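3.2 Aufgaben und Aufnahmeorte

Das Studierendenprojekt Kedetti lief über ein Semester im Wahlpflichtmodul Robotik. Die 22 Teilnehmenden arbeiteten in Zweiergruppen und nahmen Vorführungen mit handgeführten Greifern auf, aus denen später eine Greifstrategie gelernt werden sollte. Ein Roboterarm stand in dieser Phase nicht zur Verfügung. Aufgezeichnet wurde in Privatwohnungen in Planditz, da die Laborfläche nach den Erfahrungen des Vorjahres zu einheitliche Hintergründe liefert (Fankhauser, interner Bericht).

Jede Gruppe wählte Aufgaben aus einer gemeinsamen Liste. Für die Aufgabe »Obstschale« waren eine durchbrochene Kunststoffschale, kleine Früchte in mehreren Farben und eine bedruckte Unterlage vorgesehen. Möbel und Gegenstände im Hintergrund blieben, wie sie waren.
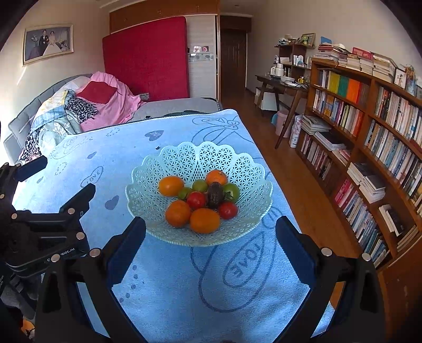
Die Durchbrüche in der Schalenwand erwiesen sich bei der Auswertung als ungünstig. Die Segmentierung trennte Rand und Unterlage oft nicht sauber, vor allem bei hellblauem Stoff. Zwei Gruppen schlugen vor, eine geschlossene Schale zu verwenden. Wir haben darauf verzichtet, um die Vergleichbarkeit mit den bereits vorliegenden Sequenzen zu erhalten.

Insgesamt wurden 3124 Sequenzen abgegeben. Davon schieden 242 aus, meist wegen fehlender Zeitstempel oder wegen eines Abbruchs vor dem Loslassen des Objekts. Das Ziel von 3000 verwertbaren Sequenzen wurde damit knapp verfehlt.
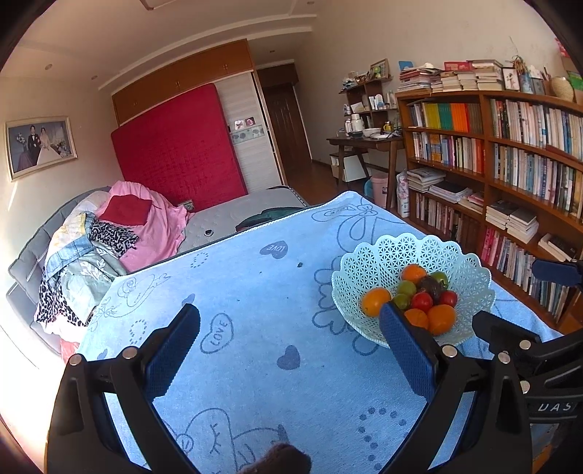
Abb. 4: Aufgabe »Obstschale«, zwei handgeführte Greifer an der Schale auf hellblauem Tuch.

Beim Arbeiten mit zwei Greifern verdeckte häufig ein Finger den Schalenrand. Die Gruppen wurden deshalb angehalten, die Annäherung langsamer auszuführen und die zweite Hand seitlich zu führen. Eine feste Reihenfolge der Früchte war nicht vorgegeben. Die Beschriftung der Sequenzen erfolgte mit dem Werkzeug Tenix, jeweils durch eine andere Gruppe als die aufnehmende. Strittige Fälle wurden donnerstags in der Übung besprochen. Die Trainingsläufe sind in Abschnitt 3.3 beschrieben.

Kommentare (3)

pruvost
Wurden die Greifer zwischen den Wohnungen neu kalibriert? Bei uns verschob sich die Öffnungsweite nach jedem Transport.

Rosalie Fankhauser
Ja, vor jeder Sitzung einmal. Steht in 3.1, letzter Absatz.

mk_planditz
Gibt es die Aufgabenliste irgendwo zum Herunterladen? Würde sie gern im Mai mit meiner Schul-AG ausprobieren.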